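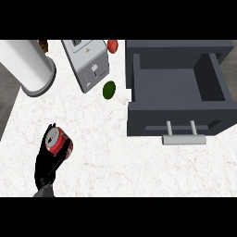
4.2 Rules for object placement episodes

We kept the rule set short. Earlier drafts from the Stanutia group ran to 40 clauses and annotators skipped most of them. The version used here has 10, and only the ones that changed scoring are covered in this section.

Rule 1, start state. Drawer open or closed must be written in the episode header before the policy runs. No inferring it later from the first image. Randholm logs left this blank up to February, so those runs are out of Table 3.

Rule 2, grasp. A grasp counts only when the object is clear of the counter and stays clear for 2 seconds of sim time. Contact alone is not a grasp. Can, cup, fruit, same threshold for all. We did try per-object thresholds, dropped them, too many arguments.

Rule 3, clearance. The held object and the arm must not touch the cabinet, handle included. Handle contact is the most common violation in our set and the easyest one to miss by eye, so it is read from the contact log and never from video. 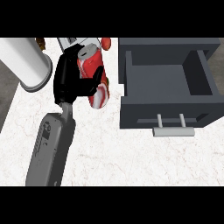 Figure 4. Soda can held in the gripper, open drawer to the right. Simulated kitchen counter, Paredes task suite.

Rule 4, release. Fingers open only with the object inside the drawer walls, seen from above. A drop from too high is scored as a fail even if the object lands in. Farham raters disagreed with this at first; a can that bounces and settles looks fine on screen. It would not be fine on hardware, and the rule is ment to carry over.

Rule 5, distractors. Other items on the counter stay where they were. Any nudge gets flagged, 2 nudges end the episode.

Raters apply rules in order and stop at the first fail. Cuts rating time, but later violations in the same episode go uncounted, so the per-rule rates in Table 3 are lower bounds for Rules 2 to 5. Full text of the rule set in Appendix B, with the header template. Rules 6 through 10 deal with file naming and reruns, see there.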